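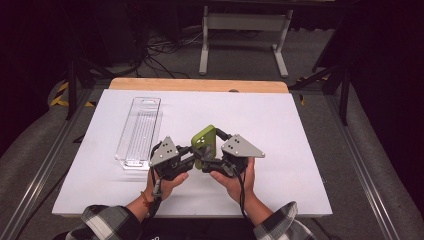

*Holding the phone case between both hand-held grippers, clear tray to the left.*

## Comparing finger pads on hand-held grippers

Run this before you commit to a pad material. We compared the Skondus pads with the Kellport ones over 40 lifts each, using a phone in a case as the test object.

1. Log the pad type and its lift count. Our Kellport set had 1,261 lifts on it at the start.
2. Close the fingers on the case at mid-height and hold for 12 seconds.
3. Check the foam after every set - edges go first.
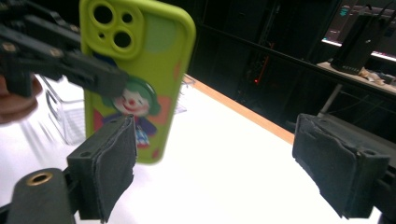
*Gripper view with the phone upright. The foam on the right finger looks torn along its top edge.*

Next, do the stand test. Set the phone upright in the slotted base and come in from the side with one gripper. Keep the other one open and well clear.

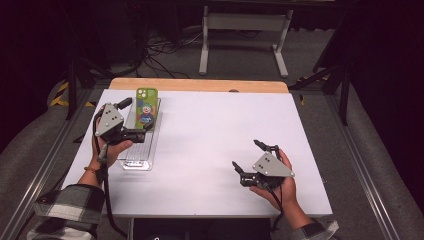
Go slowly on the last inch. If the phone tips, back off and start that lift over - don't correct halfway. Finish with edge grips, one pad on each side of the case. 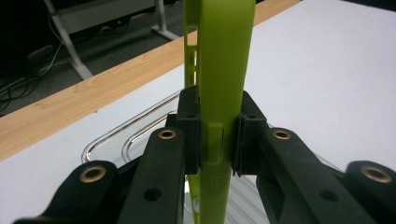
Patricio Zapata commented that he swaps pads at 4,000 lifts whatever they look like, and that he would run the edge grips first, while the foam is fresh.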